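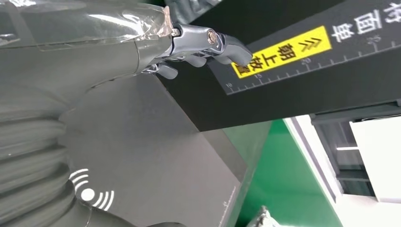

Robot hand with its fingers beside the yellow label of a black panel marked with a white scale.

Robotics > Learning from demonstration > Data selection > Mullico filtering

Mullico filtering is a method for choosing which recorded demonstrations are used to train a robot manipulation policy. It was developed at the Arncombe laboratory in Drustow for tasks in which a flat or flexible item has to be picked up, turned over if necessary and set down with a particular side facing up. The method scores each demonstration by how much the views from the wrist cameras contribute to predicting the next movement of the arm, and discards those in which the wrist views contribute little.

Background

Policies for two-armed robots are commonly trained by imitation. An operator guides the robot through a task many times, and a model learns to reproduce the recorded motion from the camera images and joint positions. Recordings vary in quality. Operators pause, correct themselves or take a path that depends on something only they can see from where they are standing. When such recordings are included, the model may learn to follow an average path and pay little attention to the item itself.

The problem is marked in placement tasks. A printed label, a fold or a seam may be the only cue to which side of an item is facing up, and it is often visible only from close range. A head camera may have its view of the item blocked by the arms for much of the motion. Wrist cameras are closer, but the hand and the opposite arm take up a large share of their view.

Procedure

Filtering is carried out before the final policy is trained. Two small prediction models are fitted to the complete set of recordings. The first receives joint positions and the head camera view. The second receives the same inputs together with the wrist views. Both predict the next short segment of arm motion, and the difference between their errors is taken as the score for that segment.

Segment scores are averaged over each demonstration, with more weight given to the period just before contact and the period just before release. Demonstrations that fall below a threshold are removed. The threshold is set separately for each operator — a single value was found to penalise slower operators, whose recordings contain long stretches with very little motion.

To avoid scoring a recording with a model that has already been fitted to it, the data are divided into 3 folds and each fold is scored by models trained on the others. Hand and finger positions are included in the prediction target for grasping segments but left out while the item is being carried. 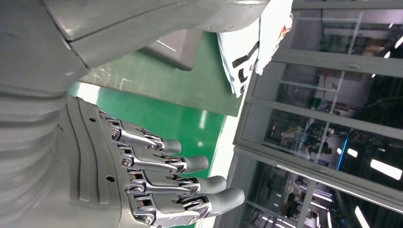
Does the method need labels on the items being handled?
It needs no labels. The score depends on camera images and recorded motion, and the same procedure can be applied to unmarked items.

Results

The original study at Arncombe began with 3000 demonstrations. After filtering, 2813 were kept for training. The policy trained on the smaller set placed items with the correct side up more often than the policy trained on the full set, and it made fewer attempts to release an item before it was over the target area. Each policy was tested in 40 trials, using the same starting positions in the same order.

A control condition removed an equal number of demonstrations at random. The resulting policy performed much like the one trained on all the data, which the authors took as evidence that the gain came from the choice of recordings. The effect was smaller for rigid items than for flexible ones.

A later test at Lynch used a different arm layout and a shorter task. Filtering again reduced early releases but made no clear difference to the final orientation of the item.

Limitations

The score measures the usefulness of the wrist views, and a sound demonstration can score poorly if the opposite arm hides the item at the moment of contact. Glossy covers and reflections from overhead lights can also disturb the scores. In the Drustow recordings, some discarded demonstrations were judged on review to be correct in every respect. The Lynch group returned a portion of these to the training set by hand, a step that is not part of the published procedure.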